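Ticket 379 – Spots and gray film on steel bowls after washing
Site: Stilley guest kitchen
Opened: 7 Feb 2022
Status: waiting for part

Problem as reported: the big mixing bowls come out of the sink clean, but when they dry there is a gray film inside and small white spots below the rim. Guests have complained two times. The bowls are the Omholm ones, bought in August, and the old bowls did not show this.

What was tried first: we changed the cloths and washed one bowl with very hot water only. The film became weaker, but the spots stayed. A paste of baking soda took everything off. After three normal washes it was back.

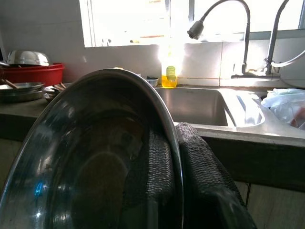 Posted by: Kitchen support, Stilley
Role: Equipment and supplies

The large bowl stands tilted at the sink, and with the window behind it the inside is like a dark mirror. The yellow dish soap has its place on the back ledge, and people take it from there without measuring. I believe this is half of our problem – too much soap and a short rinse.

The other half is the water. I tested the kitchen tap with a strip and got 400 ppm, which is very hard. The filter cartridge (Prulira, order no. 129) should have been changed after six months and we are now over this.

Steps done today:
Cleaned all bowls with white vinegar and warm water, left for ten minutes, rinsed, dried by hand.
Put a note at the sink: one small squirt of soap for a full basin.
Asked Ferrand for a new cartridge. Price is 33 dollars, delivery next week.

Please do not use the green scouring pads on the inside. They leave fine scratches, and the film holds on to them.

Still open: I do not know if the spots under the rim are only lime. One of them did not go away with vinegar – it feels a little rough under the finger. I will try again with citric acid when the new cartridge is in, and write the result in this ticket.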